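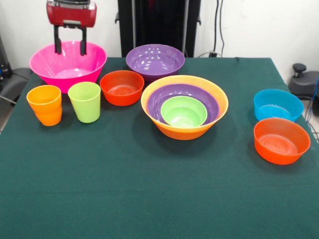 Teaching a robot to stack bowls, one try at a time

Tuesday, May 19, 2020

I spent the morning at Hutberg watching Karla Beltrán and Kidus Adugna nest plastic bowls for a robot, and I'm a little jealous — it looks like playing house! They're gathering examples for a learning system they call Kadham, and the goal is 200 good runs of one chore: get the dishes on the green cloth stacked up.

Kidus guides the arm through a run, Karla writes down how it went, then she shuffles the colors and they go again (I got a turn too, and mine was tossed out).
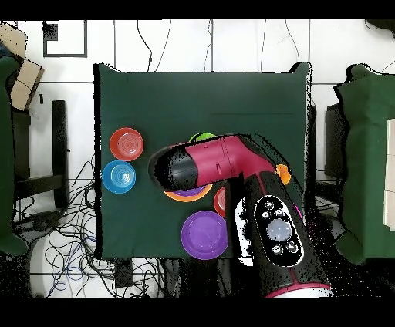

A run takes roughly 90 seconds if the grip is good on the first try. Fumbles get saved as well, in their own folder, so Kadham can learn from those later. Karla wants the whole set finished before September, when the crew moves on to cutlery. I've already asked if I can come back for the forks.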